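Decision Records Should Be Written Before the Meeting

6 min read

Most teams that keep decision records write them afterward. A meeting is held, a choice is made, and someone is asked to type up the reasoning before the details fade. I think this order is wrong, and that the record should exist, in draft, before anyone sits down to discuss it.

A record written afterward documents the outcome accurately and the reasoning poorly. The writer knows which option won. The rejected options get one line each, usually the line that makes them look worst. Cost figures for the losing side are left out. A reader who opens the file two years later learns what was chosen and very little about the conditions under which the choice would stop making sense.

I went through the archive at Gilley, where I worked on billing software until June. It held 214 records. I read 60 of them closely and looked for one thing: a stated condition that would cause the decision to be reopened. I found it in 10. All of those had been circulated as drafts before the discussion took place.

That is a small sample from one company, and the people who draft early may also be the people who write carefully. I accept both objections. The mechanism still seems plain enough to act on. A writer who does not yet know the answer has to describe each option well enough that a colleague could pick it.

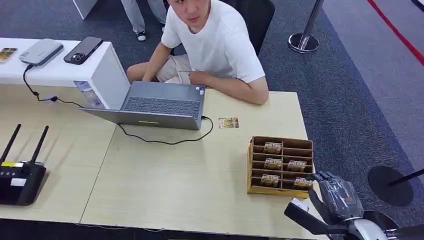
How long should a draft record be?

Two pages at most, with the options, their costs, the main risk of each, and the condition for revisiting the choice.

Length matters more than template. Teams spend a great deal of effort on headings and status fields. Kusen, a supplier we dealt with, had a form with a separate approval field for each department, and the section for alternatives was a single text box near the end. It was filled in with the word "none" more often than I would like to report. A blank page with four required paragraphs would have served them better.

The usual argument against drafting first is anchoring. Evangelia Gavalas, who ran the platform group at Gilley, held this view firmly: whoever writes the draft sets the terms, and the meeting becomes a review of that person's wording. She is right that this happens. But an unwritten proposal anchors a discussion too, through whoever speaks first, and a spoken anchor leaves nothing to correct. A draft can be marked up, and the marks can be kept.

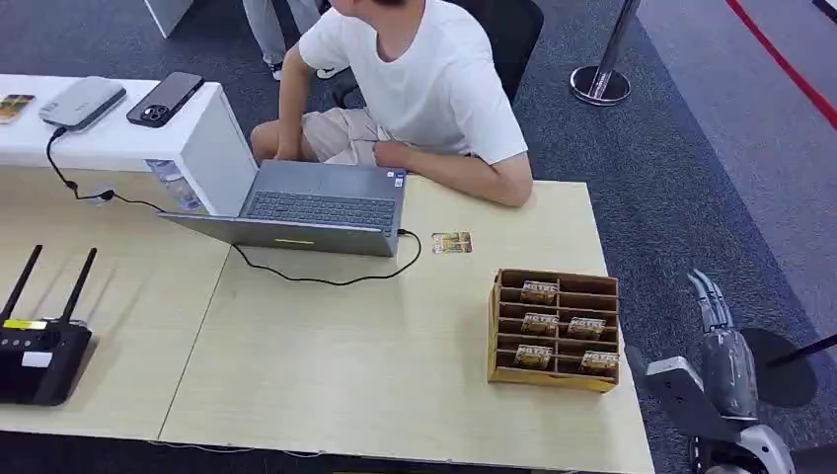

Drafting should be assigned to one person, with a fixed block of time and no co-authors. Shared drafting produces compromise sentences in which every option is "viable" and no cost is attached to any of them. The working conditions are modest: a long table, an open laptop, a chair, and access to the figures. Comments come later, from people who have read the whole text. At Gilley we tried the reverse during the Sial migration, with six editors in one file, and the result had to be rewritten by one of them anyway.

There are decisions that do not need any of this. Choices that can be undone in an afternoon should be made and noted in the commit message. I would reserve the written draft for anything that changes a data format, a contract, or the way another team has to work.

For those cases the procedure is short. Send the draft a day ahead. Use the meeting only for points raised in writing. Record the choice at the bottom of the same file, and leave the rejected options exactly as they stood when the meeting began.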